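4.2 Surface wear and the case for resealing

The claim that a yearly coat of sealant prolongs the life of household surfaces is repeated so often in trade leaflets that it has come to be treated as a finding. We were unable to trace it to one. The leaflets cite each other, and the oldest of them, put out by Bovent, gives a figure of 20 years without saying what was measured or where. A surface may be called "worn" because it is scratched, because it is stained, or because the owner is tired of looking at it, and the three are seldom kept apart.

Our own survey covered 22 homes in the Jokon district, 18 of which had at least one surface treated with Bosevine within the previous year. Householders were asked to keep using their basins and worktops as they normally would, tools and all (Figure 3). 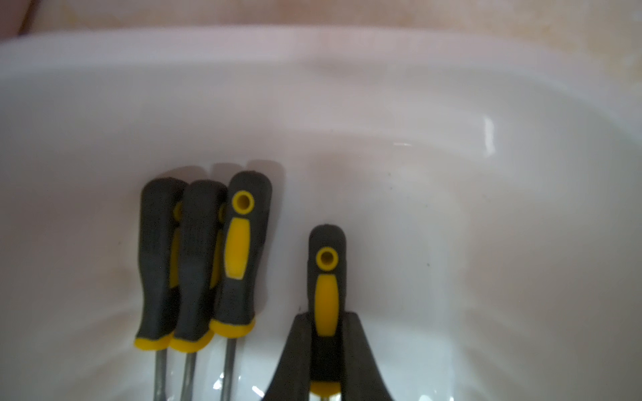

Figure 3. White ceramic basin in use, with screwdrivers. Faint greyish smudges are visible on the inner surface.

Iglesias objects that glazed ceramic should never have been included, as a sealant has nothing to soak into and any difference between treated and untreated basins must come down to cleaning habits. We accept the point about the glaze. It does not follow that the basins should be dropped, given that the product is sold for use on them and that buyers are told to expect a result. If the treatment can do nothing on ceramic, a survey that leaves ceramic out will flatter it.

The worktops are a harder matter. Owners of pale, veined surfaces reported more satisfaction after sealing than owners of plain ones, and it would be easy to read this as a sign that the treatment works better there. A duller explanation is available. Small marks are difficult to pick out against a busy pattern, and a person who has just paid for a treatment is not looking for them very hard. 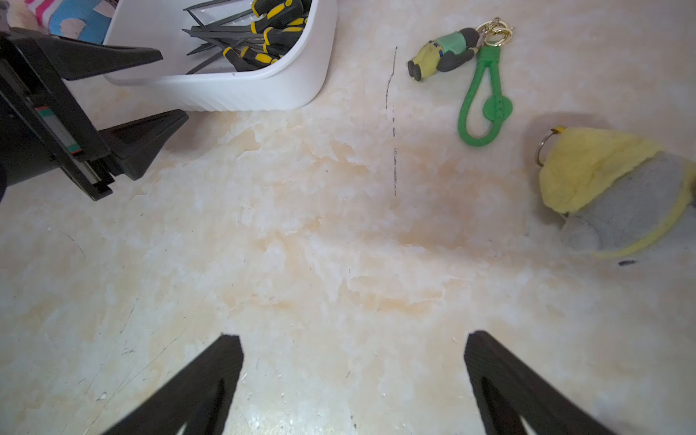

Nor did the scores given by our two assessors settle the question. They agreed well on stains and poorly on scratches, and their disagreement was widest on the veined tops, where one assessor's fine scratch was the other's natural line. Repeating the scoring in August under a different lamp changed the ranking of several homes. A measure that moves with the lighting cannot carry much weight, and we have left the scratch scores out of the main comparison.

What remains is modest. Treated surfaces were rated slightly cleaner, by people who knew which surfaces had been treated. The makers speak of 1000 wipes before a fresh coat is needed, but we found no household that could say how often it wiped anything. Until the rating is done blind, we see no grounds for advising owners to reseal every year.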